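Flirnholm Sorting Tray, blue

Home > Workroom > Trays and Bins > Sorting Trays

Item no. 714
In stock at Avham, next delivery in September

The Flirnholm is a shallow plastic tray for people who must keep many small parts together on a table. It is rectangular, with a raised and rounded rim on all sides and low sloped walls. We sell it mostly to toy libraries, repair corners and school workshops, and also to parents who are tired of finding bricks under the sofa. 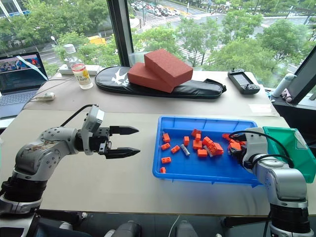
Areti Zacharopoulos
Product Advisor, Kouris Workroom Supplies

I have used this tray in our shop in Flakurville for two years, and I want to tell you what it does well and where you should maybe choose another one.

The color is the first thing that customers ask about. Blue is a good background for orange toy bricks, because even a very small piece is easy to find. If your parts are dark blue or black, I recommend that you order the white version.

The low walls are made for the hand. You can reach a piece from any side of the table, and when you want to take everything at once, you tilt the tray and the parts slide along the slope into a bin. An open-front bin at the right side of the table is a convenient partner for it. Please do not fill the tray to the rim. It works best with one loose layer, so that you can see what you have.

Mixed parts are the usual situation. When a box of toys comes back to a toy library, the bricks arrive together with other things, and batteries are the most important to take out. I suggest to pick the batteries first and the bricks after. Keep the batteries in their own container with a lid, and never wash them together with the toys.

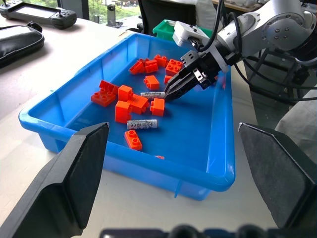
Flirnholm tray in blue, with orange bricks and two white batteries still to be sorted.

Care: wash by hand with warm water and a little dish soap. Do not use the dishwasher, the heat can bend the bottom. Dry the tray before you stack it, otherwise two trays can stick together.

Sold as: single tray, or pack of 9 for classrooms. For orders of 1,000 trays or more, please write to us for a separate price.

Customer comment
"We use it on the big table for the returns. The rim is smooth and comfortable for small children's hands. I only wish it had a label holder."
Pacita Ignacio, toy library, Avham

A label holder is not available for this model at the moment. A strip of paper tape on the outside of the rim holds well and comes off clean.

Goes with: Flirnholm open-front bin, Flirnholm battery box with lid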